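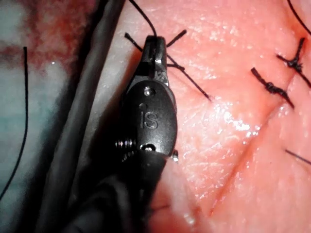

To: the Gatero skills list
Re: Re: Zorwood suture kit, is it worth the money?

Good morning everyone, and thank you for being patient with me. I promised this write-up back in January and then the schedule got away from me, as it does. I'm pasting in the question that started it all so that those of you who joined since then can follow along.

> Hello all. We are a small program with one two-arm setup and a very
> thin budget for supplies. The Zorwood people have quoted us $600 for
> a box of 20 tissue pads with thread and needles, or $2000 for what
> they call the full service, where they also come out for bench days
> and go over the recordings with you. We have been getting by on foam
> and some old silicone from Vainio. Has anybody on the list tried
> either one? I don't mind paying for something good but I'd hate to
> have a closet full of pads that everyone avoids. Also, does the
> thread behave? Ours springs up like fishing line.

We took the full service over here at Astthorpe, and I've now had six bench days with it, so I think I can give you a fair picture, though you'll have to forgive me if I wander a little. I've been teaching hand suturing for a long time and robot suturing for a much shorter time, and I still get excited about this stuff!

Let me start with the pads, as they're most of what you're paying for. They have a moist, glossy surface that takes the light very much the way you'd want. If you've only worked on dry foam you will be surprised how much that changes things for the person at the console. The glare comes right up at you near the cut, and you have to learn to read the thread against it. I had two residents grumble about this on the first day and ask if we could turn the light down. We left it where it was, and by the third session I'd stopped hearing about it.

You can put more than one cut on a pad. We like to do one line of interrupted stitches near the top, close it up, and then move down and start a second one on the same pad. It saves supplies, and it's lovely to have the finished row right there in view while you're working on the next. People compare their own knots without being told to. We also dab a bit of red stain along the cut, which makes the edges easier to find. It does smear, so go lightly, and don't let anybody wear their good white coat.
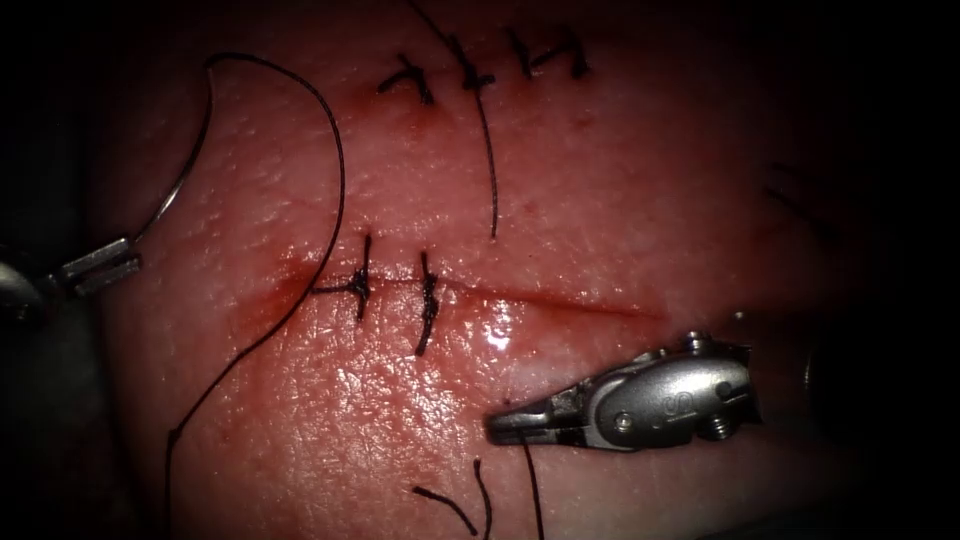
THREAD AND NEEDLES

Now, the thread. To the person who asked: yes, it behaves, mostly. It's black, so it shows up nicely on the pink, and it lies down better than what we were using before. It still has some memory to it, and if you leave a long length attached to the needle you'll get a great big loop wandering all over your pad. I have my folks start shorter than they think they need. They never believe me, of course. You'll see a beautiful curved needle held just right in the left jaws and then a yard of thread (I exaggerate, but not by much) going everywhere except where it's wanted.

The other thing I would pass along is to clear your trimmings as you go. Little cut ends lying on the pad look an awful lot like the tail you're hunting for, especially from the close camera. We lost a good deal of one afternoon to somebody patiently trying to pick up the wrong end. I've been there myself, so I kept quiet for a while and then I helped.

The needles in the box are decent. I'd call them a touch soft at the tip, and after a couple of pads we switch them out.

THE BENCH DAYS

This is the part I was most doubtful about, and it's the part I've come around on. The Zorwood trainer brings two extra cameras, a fixed one for the whole pad and a small one that rides up near the wrist of the instrument. At first I thought the wrist view was a gimmick. You're right on top of the jaws, and half of what you see is the instrument itself. But when you're going over a knot with a learner afterward, it's the view that answers the question. Did the jaws have the thread at the very tip, or was it back in the throat? Was there tension on it, or were they only hoping?
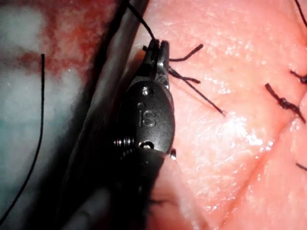

We spent a whole bench day on nothing but that, holding tension on one strand while the other arm goes off to do its job. Without much feel in your hands you have to watch the thread for it, how straight it runs and how the tissue bunches underneath. I make everyone talk out loud while they do it. It feels silly for ten minutes and then it gets to be second nature.

I should also say something about the automated piece, which a few of you wrote me about privately. Zorwood has an add-on that is supposed to let the arms throw a stitch on their own from recorded examples. We were offered it and we haven't bought it. I watched it at their shop for one morning and I'd like a much longer look before I say anything in either direction. Please don't take my silence as a thumbs down.

WHAT I DIDN'T CARE FOR

Shipping was slow. The second box came with the pads packed face to face, and peeling them apart marked up the surface on several. They replaced those without any fuss, but I'd ask about the packing before you order. The written guide is thin and reads like it was translated twice. And $2000 is real money for a small program. If you already have someone patient on staff who can run a session, the $600 box might do you fine, and you could put a borrowed camera over the pad and get a good part of the benefit. I wouldn't throw out your Vainio silicone, either. We still use ours for plain needle driving, where there's no sense in using up a good pad.

If anyone wants my session outline, write me off list and I'll send it along. It's messy but you're welcome to it. And if you're ever near Astthorpe on a Monday, come by, we run until 6 and there's always coffee.

Warm regards to all of you,
Astthorpe skills bench 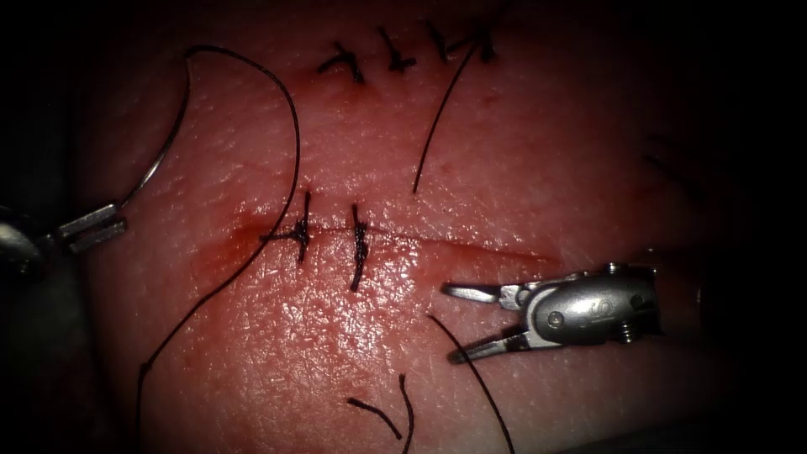

Reply from the list: Thank you so much for this, I was the one who asked! We're going to try the small box first. Could you say how many stitches you have people put in before they move to a fresh pad? Ours would happily keep going until there's no room left.

4 comments
11 shares

Comment: We had the same trouble with pads sticking together. Ask for the sheets in between, they have them, you just have to ask.

Comment: I'd disagree a little on the needles. Ours have held up, but we're gentle and we only run one group a week. Very much agree on starting with shorter thread.

Comment: Has anyone else seen the add-on at work? I'd love to hear from someone who has had it in their own room for more than a morning.

Comment: Yes please to the session outline, writing you now.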